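Pegboard hooks pull out when a tool is lifted off. How to stop it?

Posted in Workshop and Storage

I am fitting out a short tool wall for a hardware counter in Orkville. The boards are white, perforated, two panels butted together with a vertical seam. Stock is hand tools: screwdrivers, adjustable wrenches, carded scissors. The hooks are single wire pegs sold under the Metska name. When someone lifts a wrench off, the hook tips up and comes away with it. I have 200 of these hooks and would prefer not to replace them all. The board is fixed to battens with a gap behind it. The second problem is the insulated screwdrivers, which swing and end up pointing at whatever hangs next to them.

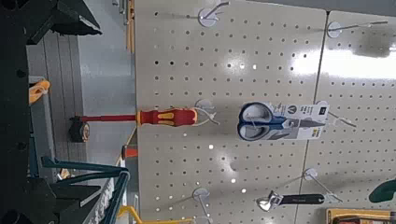
Insulated screwdriver, carded scissors and adjustable wrench on the pegboard, with several hooks still empty.

Is there a retainer that works on a perforated board without access to the rear? I tried hot glue on 8 of the hooks and it let go of the glossy surface within a month.

Woo-jin Sun

Check the fit before buying anything. Measure the hole diameter with calipers, then the wire diameter of the part of the hook that enters the board. A hook made for a smaller hole will seat, but it rotates and lifts under any upward load. If the fit is loose, no amount of glue on the face will hold for long, as you found.

If the fit is correct, use a retainer at the base of the hook. There are push-in types that take a neighboring hole and trap the wire against the board. They need no rear access. Clean the face with isopropyl alcohol first if you choose an adhesive type, and leave it a full day before loading.

For the wrenches, go to a two-prong hook. Two entry points stop the rotation, and the tool has to be lifted straight up to clear the tip. Keep the single pegs for carded goods. A card slides off the end of the hook with very little upward force, so those rarely come out.

For the screwdrivers, use a ring or a short shelf with holes so the shaft drops through and the handle carries the weight. A round handle on a single wire will always swing.

One more point — keep hooks out of the first column of holes on either side of the seam. The panel edge flexes more than the middle, and a batten behind the joint helps if you ever have the boards off.

Ezequiel Ledesma

Zip ties. Works on mine.

Quaye

Zip ties need a second hole and a way to bring the tail back out, so without rear access they are slow. It can be done with a curved tie, but I would not do 200 of them. Agree with Ezequiel on the two-prong hooks for anything heavy.

Menari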